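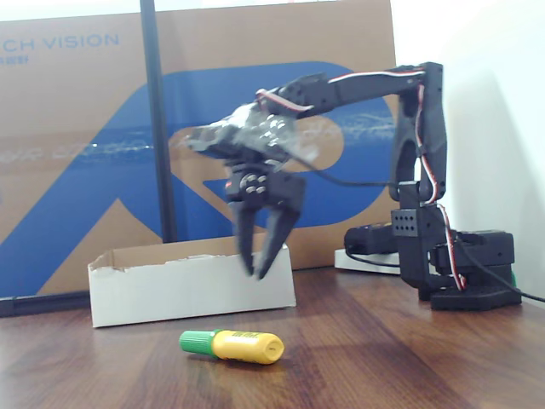
Was ändert sich mit der neuen Version von Drevik beim Greifen?

Die Software plant den Weg zum Objekt nicht mehr einmal am Anfang, sie rechnet während der Bewegung laufend nach.

Klingt nach Kleinkram, dürfte für alle mit kleinen Servo-Armen aber das wichtigste Update in diesem Jahr sein. Seit heute früh steht das Paket zum Download bereit. Entwickelt wird Drevik in Dutholm, von einem kleinen Team, das sonst vor allem Treiber schreibt.

Zum Hintergrund: Bisher lief es in Drevik nach dem alten Muster. Kamerabild holen, Lage des Objekts schätzen, Bahn berechnen, losfahren. Lag die Schätzung daneben, fuhr der Greifer eben daneben. Vor allem bei dünnen, länglichen Sachen, die flach auf dem Tisch liegen, Stifte etwa. Im Forum war das seit dem Frühjahr Dauerthema, ein Thread dazu hat 2.132 Beiträge.

Jetzt also anders. Der Planer heißt Zidura und war bislang ein eigenes Projekt, zum Selberbauen, mit entsprechend dünner Anleitung. Nun ist er fest eingebaut. Er bekommt 13 mal pro Sekunde eine neue Schätzung aus der Bilderkennung und korrigiert die Bahn, solange der Arm noch unterwegs ist. Erst kurz vor dem Zugreifen wird die Zielposition eingefroren. Wann genau, lässt sich einstellen, die Voreinstellung ist laut Entwicklern eher vorsichtig gewählt.

Auch neu: die Greiferausrichtung. Bei länglichen Objekten sucht die Software erst die Längsachse und dreht das Handgelenk dann quer dazu. Ging vorher nur mit eigenem Skript. Wer so eins hat, sollte es vor dem Update abschalten, sonst kommen sich beide in die Quere und der Arm zittert.

Hintergründe mit viel Aufdruck, Kartons zum Beispiel, haben die Erkennung früher gern durcheinandergebracht. Dafür gibt es jetzt eine Maske für den Arbeitsbereich. Einmal vier Ecken auf der Tischplatte anklicken, alles dahinter wird ignoriert. Glanzstellen auf der Platte bleiben allerdings ein Problem, das steht auch so in den Versionshinweisen. Empfehlung dort: Belichtung fest einstellen, Automatik aus.

Zwei bekannte Fehler sind noch drin. Beim Neustart vergisst das Programm gelegentlich die Kalibrierung der Kamera, und das Protokollfenster friert ein wenn man während einer Fahrt scrollt. Beides soll im Oktober behoben werden.

Gemischtes Echo bisher. Gelobt wird das Tempo beim Anfahren, geschimpft wird über den Speicherbedarf. Auf einem kleinen Einplatinenrechner mit 2 GB läuft Zidura zwar, die Bilderkennung muss dann aber auf einen zweiten Rechner. Geht übers Netzwerk, kostet aber Zeit und wer WLAN nimmt wird damit nicht glücklich.

Ach ja, die Konfiguration. Alte Dateien werden eingelesen und umgewandelt, die Gelenkgrenzen sollte man trotzdem von Hand nachprüfen. Bei mehreren Nutzern standen sie danach auf den Werkswerten. Wer mit Soylu aufzeichnet, braucht ausserdem die aktuelle Fassung des Plugins, die ältere bricht mit einer Fehlermeldung ab. Bereits aufgenommene Fahrten bleiben lesbar.

Download wie immer über die Projektseite, der Quelltext liegt daneben. Ein Paket für Windows fehlt noch, kommt laut Team später am Nachmitag.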